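Koltow side table, light gray top. 4 stars

Bought this in December for the corner by the couch, mostly for coffee and the laptop. Took 2 evenings to put together, my fault, I had the legs on backwards the first time. Instructions are all pictures and tiny ones. Bag of screws had one extra, fine by me.

Sturdy. Doesnt wobble on our floor and the floor isn't great. Height is right for the couch arm. I looked at the Plelik one too but it was 235 and this was 200, so easy choice.

Gripe: the finish. Pale color is nice but it shows every fingerprint. Wiped it Saturday morning, smudgy again by dinner. Dish soap and a soft cloth works ok, glass spray left streaks for me. If you have kids maybe get teh darker one.
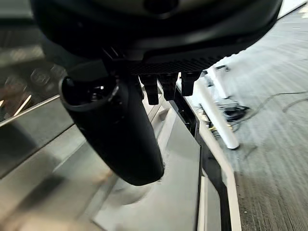
Light gray surface, faint smudges on it.

Shipping was quick, box had a dent but nothing inside was hurt. Emailed support about a missing felt pad, got one in the mail the next week. Would buy again, probably in black.

- Laurențiu Ene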